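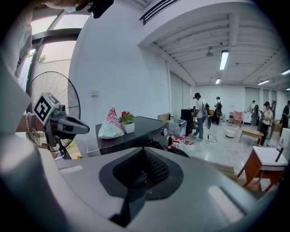
From: Þórey Dalsgaard
To: Practice list
Subject: Re: Draft rules for hand-held gripper sessions in shared rooms

Dear members,

Thank you to those who commented on the November draft. My reply to Mr. Bach follows his message.

Poul Bach wrote:
> Section 3 asks for clear floor between operators but says
> nothing of cables or loose packaging. At Witcombe we treat
> both as grounds to pause a session. I would also ask whether
> jewelry at the wrist is to be allowed. The draft is silent,
> and our operators have asked.

On the first point, the editors agree. Section 3 will now read: "Power cables shall be routed along walls or covered where people walk. Torn paper, wrapping and other loose material shall be removed from the floor before recording begins. Work shall pause if either condition is no longer met."

On the second, opinion was divided. Ms. Bech favored a ban on bracelets and watches. Mr. Tạ noted that people in homes wear such things, and that a ban would make the recordings less useful. The proposed text permits them if they do not touch the jaw, the trigger or the marker cube, and leaves the decision to the session lead.

Two further changes should be noted. Operators wearing a headset and backpack shall be told before anyone passes behind them. Where several people work in one room, each site shall name one person who does not operate a gripper and who may stop the work at any time.

The Drisberg site has asked for 10 working days to review the wording, and this has been granted to all sites. Please send objections to the list, quoting the section number. Editorial corrections may go directly to Bent Eyvindsson at Hestudwood.

Respectfully,
Þórey Dalsgaard
Editor, Session Practice Rules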